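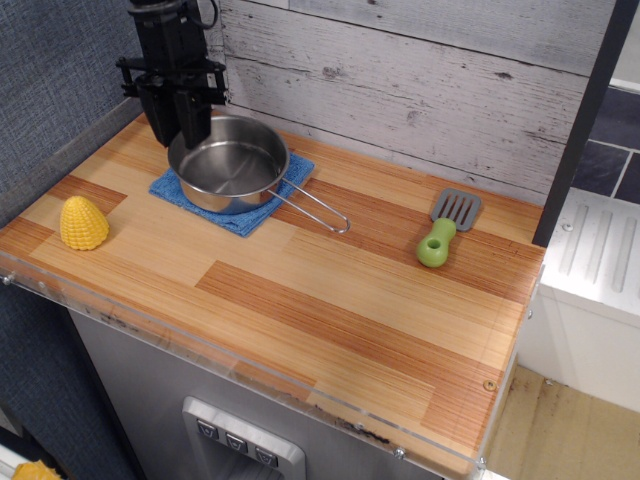
Muireann Daly reckoned we'd get 800 through the gate if it stayed dry, and I told her she was off her head, because Trastow has never had 800 of anything except potholes. But she'd already ordered the baps.

So there I was on 5th November, in a borrowed hi-vis down to my knees, shaking a bucket for the Lommont retained fire station. They wanted a new thermal camera, the old one having gone peculiar after a barn job at Keogh's farm (it showed everything as slightly on fire, even the cows). I'd said yes to the bucket in the chip shop queue, when I'd have said yes to anything.

By seven they were coming up the lane in such a crowd that I gave up saying good evening and just rattled. Kids with glow sticks, a man with a ferret, my old maths teacher who put in a button and looked me dead in the eye while she did it. And then the pager went off.

Four of the crew were stood by the bonfire rope eating hot dogs. Then they weren't! Oisín Fitzgerald shoved his into my free hand, mustard and all, and shouted, "Don't let them light it till we're back!" and off they went over the wet grass to the engine.

Well, you try telling a field full of people they can't have their bonfire. I got up on a pallet and said there'd been a shout and we were waiting, and somebody booed, and then my maths teacher told whoever it was to grow up. It went ever so quiet after that. You could see the blue lights going all the way round the reservoir road.

It was a bin store behind the Brondico unit. They were back inside the hour, smelling of melted plastic, and the whole field clapped them in like footballers. Oisín went red as anything and asked where his hot dog was.

I'd eaten it. I'd been up on that pallet a long time.

We lit the fire late and the baps ran out, and Muireann tipped my bucket out on the station table afterwards. £443, one button and a raffle ticket from Lommont school fair. She asked what I was doing next year and I said I'd have to check.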